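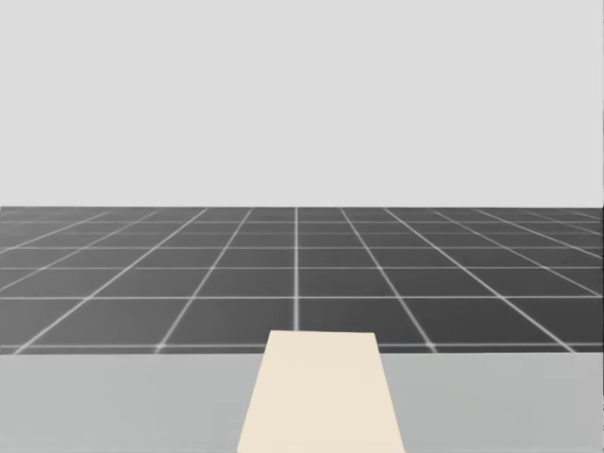 图1:台面与长板,双臂均不在视野内。

首页 | 数据集 | 文档 | 问题反馈 | 下载

本站使用 Cookie 记录登录状态和语言偏好。继续浏览即视为同意。

# Plitero 双臂长板搬运:失败片段子集

## 概述

本子集收录 Plitero 仿真数据中双臂长板任务的失败片段,共 18 段,全部为仿真渲染,没有真机数据。任务要求两只机械臂从长板两侧同时夹持,将板抬离台面,保持水平后放回原处。

这些片段原本混在主数据集里,标签写的是"成功"。2 月做回放抽查时发现标签有误,于是整批移出,单独发布。主数据集从下一版起不再包含这些片段,旧版下载链接保留,但不建议继续用于训练。

## 故障经过

录制时的成功判定只看一个量:右侧夹爪的接触力是否超过阈值。判定脚本是从单臂任务 Flusero 沿用过来的,那个任务只有一只手臂,看一侧就够了。改成双臂以后,左侧的接触条件没有加进去。

结果是右爪一碰到板侧,计时器就开始走,走满 2 秒即写入"成功"并结束片段。左爪有没有到位,板有没有离开台面,脚本都不检查。

更麻烦的是左臂的控制指令。双臂同步模块等待左侧返回"接触"信号后才发抬升命令,而左侧的接近目标点是按旧的板宽算的。板宽改小以后,目标点停在板外,左爪张着等在那里,右爪已经顶住板侧。两边谁也不往下走,直到片段被误判为成功。

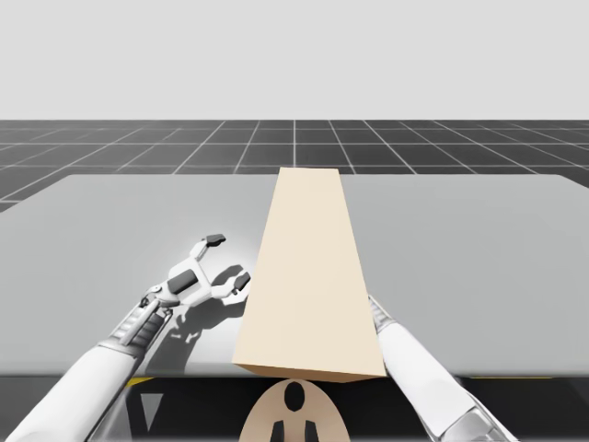

Zdenka Grgić 在问题反馈里写道,她用旧标签训练的策略学会了同一个毛病:右臂去顶板,左臂停在旁边不动,评测分数却很高。她问能不能给出受影响片段的编号,好从自己的训练集里剔掉,不必重新下载全部数据。

编号清单已放在 `bad_episodes.txt`,每行一个,与主数据集的编号一致。用旧版训练过的模型,评测结果请按新判定脚本重算。

## 失败类型

18 段按原因分为两类:

- `left_no_contact`:11 段。右爪接触板侧,左爪张开,未接触,板未抬起。
- `no_approach`:7 段。两只夹爪都没有接触板,片段因超时结束,又被后处理脚本误并入成功目录。

`left_no_contact` 中有 8 段在结束前出现板的偏转,角度写在 `yaw_drift` 字段。其余片段该字段为空。
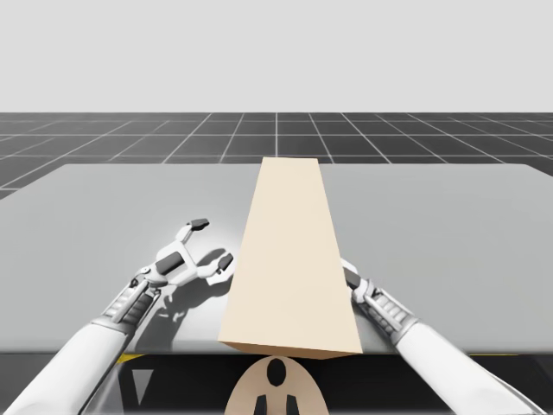 图3:右爪抵住板的右侧,左爪张开,与板左侧之间留有间隙。

## 安全说明

请不要把这些轨迹直接放到真机上回放。单侧持续施力而另一侧没有支撑,在仿真里最多是板转一个角度,在真机上可能把板推下台面,也可能让手臂长时间顶在限力附近。仿真环境里没有设置急停逻辑,轨迹文件中也没有对应的停止标志。

确需在真机上复现的,至少做到以下几点:

1. 两侧接触信号分别检查,任何一侧缺失就不发抬升命令。
2. 等待接触设超时,超时后两臂同时退回,不要只退一侧。
3. 板的尺寸从场景文件读取,不要写死在控制脚本里。
4. 首次运行降低速度,人员站在工作范围以外。

## 文件结构

```
plitero_fail/
 episodes/ 每段一个文件夹
 states.csv 关节角、夹爪开度、接触力
 actions.csv 下发指令
 frames/ 渲染图像
 labels_old.csv 原始标签,保留供对照
 labels_new.csv 修正后的标签
 bad_episodes.txt 受影响片段编号
 check_success.py 新判定脚本
```

## 主要字段

- `grip_l`、`grip_r`:夹爪开度,0 为闭合,1 为全开。
- `force_l`、`force_r`:接触力,单位为牛。未接触时为 0,不是空值。
- `board_z`:板中心高度,以台面为零点,单位为米。
- `yaw_drift`:板相对初始朝向的偏转,单位为度。
- `fail_type`:失败类型,取值见上文。

图像与状态按时间戳对齐。不同视角能看到的手臂部分不一样,有的视角里夹爪可能完全不出现。判断接触请以力数据为准,单凭图像容易看错,尤其是右爪被板挡住的时候。

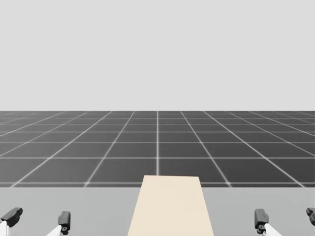 图4:两侧夹爪均为张开状态,与板没有接触。

## 新的判定规则

`check_success.py` 同时检查三项:两侧接触力都超过阈值,`board_z` 高于设定高度,以及以上状态连续保持 2 秒。任何一项中断,计时清零。阈值在脚本开头,可以按需要修改,修改后请在论文或报告里注明。

运行方法:

```
python check_success.py --root plitero_fail --out result.csv
```

用新规则重跑,本子集全部判为失败。主数据集的其余片段也重跑过一遍,标签没有变化。

## 已知问题

- 早期片段的 `force_l` 采样率低于 `force_r`,已做插值,原始值没有保留。
- 板与台面的摩擦系数是手工设定的,没有用真实材料标定过,`yaw_drift` 的数值只适合在本子集内部比较。
- Todorova 格式的转换工具暂时读不了 `fail_type`,会把它丢掉。转换后请用片段编号重新合并。
- 背景和光照没有做随机化,不适合用来训练视觉泛化。

## 适用与不适用

可以用于失败检测、成功判定脚本的测试、双臂同步逻辑的回归测试。不要作为示范数据做模仿学习,动作本身是错的。

## 维护

由 Gusutmont 维护。发现标签或编号有误,请在问题反馈页提交,附上片段编号和判定脚本的输出。

上一页:主数据集说明 | 下一页:更新记录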